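News from the Demadville Shared Workshop
26 July 2024

The arm on the back bench has a name

After a good deal of back and forth on the sign-up sheet, the arm is called Ateo, and I hope those of you who were holding out for Mahuika will forgive us (we're saving that one for the kiln controller, if it ever gets built). Many of you have asked how it's coming along, so I'm taking up more than my share of this issue to tell you.

The short version is that it moves, it reaches the table, and it closes its fingers when told to. The longer version is that it took us most of the spring to get the shoulder joint to stop sagging, and we printed the fingers over and over before we had a pair we liked. The ones on it now are dark and wedge-shaped, and they're a good bit chunkier than the first set, which bent like licorice the moment they met anything heavier than a pencil. Parts have come to $1470 so far, including the power supply I ordered twice by mistake. I've kept the second one, so if your project needs it, come and find me!

The camera now rides along at the wrist, down where the fingers are. We had it up on the shelf bracket for a long while, and the arm kept getting in its own way just when we most wanted to see what it was doing.

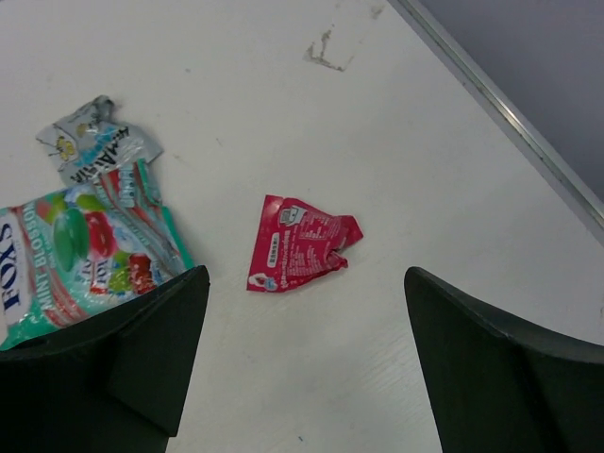 What we're working on these days is small, crinkly stuff. Blocks were fine, and so were the spools, but candy wrappers are a whole different animal. They're shiny, they never fold the same way, and there's hardly any thickness to grab. The job we've set ourselves is tidying a table: find the wrapper, pick it up, drop it in the cup, go back for the next. We have 172 practice runs saved and would love to get to 3000 before the open house in October, which I admit sounds like a lot when you say it out loud, but it goes quickly with company and a pot of coffee.

So please come and drive it for a while. It takes no experience at all, just a little patience, and 2 people can trade off nicely, with one steering and one setting out the wrappers. Bring your own, too, the more crumpled the better. Mint Blossom bags are welcome, and so is anything foil.

A couple of housekeeping notes while I have you. Please leave the Jaltar board plugged in when you finish, even if its light is blinking, and park the arm in its cradle before you switch off the power. If you need the bench for gluing, put a sheet down first. The white top marks easily and I've scrubbed at it as much as I care to.

The sign-up sheet is on the door by the drill press.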